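件名:セット商品の在庫が二重に引かれる(Gornness → Gavden連携)
状態:対応中
優先度:中(起票者は「高」を希望)
起票:Bhavana Sundaram(Panico ストア運用)
担当:Kojo Kyei(Gavden サポート)

症状
ボトル単品と、同じボトルを袋に入れたギフトセットの両方を販売しています。セットが一つ売れるとボトルの在庫は一つ減るはずですが、Gavden側の画面では二つ減っています。毎回ではありません。10月に入ってから目立つようになり、昨夜の時点でヘアケアのボトルが「在庫切れ」表示になりました。棚にはまだ並んでいます。
登録商品は800点、そのうちセット商品が200点を超えます。全部を手で直すのは現実的ではないので、先に書いておきます。

環境
Gornness(在庫管理、店舗と倉庫で共用)
Gavden カート、標準の連携プラグイン
同期間隔は4分、初期設定のまま
独自のカスタマイズなし 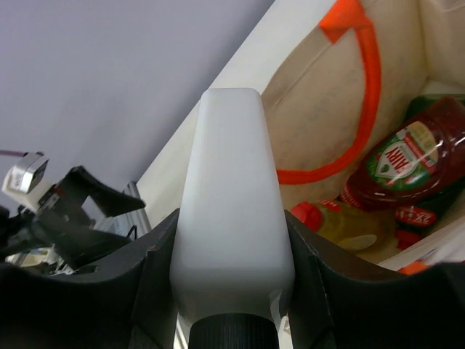
起票前に試したこと
プラグインの再インストール。変化なし。
ブラウザのキャッシュ削除。サーバー側の数字がずれているのに意味があるとは思えませんでしたが、どうせ最初に聞かれるのでやりました。変化なし。
同期の手動実行。ずれた数字がそのまま正として書き戻されました。かえって悪化しています。
セット商品の構成を登録し直し。半日ほど直ったように見えて、夕方の注文からまた二重になりました。

返信 Kojo Kyei 10:20
お問い合わせありがとうございます。ご不便をおかけしております。キャッシュの影響が考えられますので、お手数ですが一度ブラウザのキャッシュを削除のうえ、再度ご確認いただけますでしょうか。

返信 Bhavana Sundaram 10:35
起票時の「試したこと」の二番目をご覧ください。

返信 Kojo Kyei 11:50
失礼いたしました。連携ログを確認しました。セット商品の注文で、在庫の引き当てが注文確定時と出荷確定時の両方に送られている可能性があります。Gornnessの設定画面で「引き当ての時点」がどちらになっているか教えてください。

返信 Bhavana Sundaram 13:10
「注文確定時」です。この項目は導入以来触っていません。それと、もし両方で送られているのなら毎回二重になるはずで、正しく減る注文がある理由を説明できません。可能性の話はもう十分なので、再現する条件を教えてください。
こちらで切り分けた結果も書いておきます。

1. ボトル単品のみの注文。正常。

2. セットのみの注文、即日出荷。正常。

3. 単品とセットを同じ注文に入れ、即日出荷。正常。

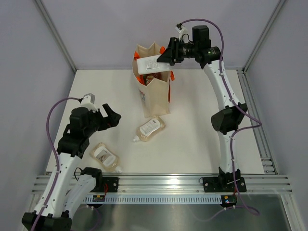 4. セットのみの注文、分割出荷。二重に引かれる。

5. 単品とセットを同じ注文に入れ、分割出荷。セット分だけ二重に引かれる。

分割出荷が怪しいと見ていますが、各条件で一、二件しか試していないので断言はしません。本番の在庫を使って検証している身にもなってください。

返信 Kojo Kyei 15:40
詳細な切り分けをありがとうございます。社内の検証環境でも、分割出荷の場合に同じ現象を確認しました。二つ目の荷物の登録時に、セットの構成品が新しい引き当てとして送信されています。先ほどの「出荷確定時」という説明は不正確でした。
修正版をAsanteブランチで作成中です。それまでの回避策として、プラグイン設定の「構成品を個別に通知する」をオフにしてください。

返信 Bhavana Sundaram 16:25
オフにした場合、セットが売れたときに単品の在庫は減るのですか。ヘルプには「通知を停止します」としか書いてありません。通知というのはメールのことですか、在庫の更新のことですか。以前、別の項目で「通知」がメールだけを指していて痛い目を見たので、確認が取れるまで変更しません。

返信 Kojo Kyei 17:05
在庫の更新を指します。オフの間、セットの販売による単品在庫の減算はGornness側でのみ行われ、次回の同期でGavdenに反映されます。最大で同期間隔ぶんの遅れが生じます。ヘルプの文言については担当部署に共有いたします。

返信 Bhavana Sundaram 18:30
了解しました。オフにして、テスト用のセットで分割出荷を二件通しました。どちらも一つずつ減っています。二件で直ったと言うつもりはないので、チケットは閉じないでください。前回の問い合わせは返事をする前に「解決済み」にされました。
なお、すでにずれている分の補正手順がまだ届いていません。ログから影響を受けた注文を抽出できるなら、一覧をCSVでください。

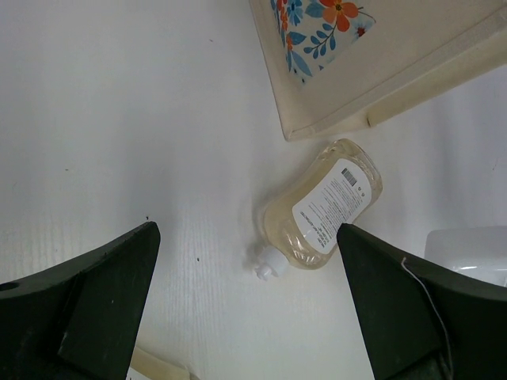 在庫の補正手順(サポートより受領、Bhavanaが追記)
1. 同期を停止する。停止ボタンを押しても実行中の処理は最後まで走るので、履歴が「待機」になるまで待つこと。受領した手順書にはこの待ち時間の記載がなかった。
2. Gornnessから在庫一覧を書き出す。文字コードはUTF-8を選ぶ。
3. 影響注文のCSVと突き合わせ、差分のある商品だけを残す。一覧の全行を取り込むと、ずれていない商品の更新履歴まで上書きされる。
4. 取り込みは一度に100行まで。超えた分はエラーも出さずに無視される。仕様だそうです。
5. 棚の現物と合わせてから同期を再開する。画面同士が一致していても、両方間違っていることがある。

未回答の質問
修正版の公開時期。「近日中」は回答とみなしません。
10月より前の分割出荷にも影響があったのか。
回避策をオンに戻す際、溜まっていた減算がまとめて送られないか。これがいちばん心配です。

返信 Kojo Kyei 19:15
影響注文のCSVを添付いたしました。三点目については開発に確認中です。回答があるまで、設定はオフのままでお願いいたします。チケットは対応中のまま継続します。

返信 Bhavana Sundaram 19:40
CSVを受け取りました。返品された注文が含まれているようなので、除外してよいかも併せて回答してください。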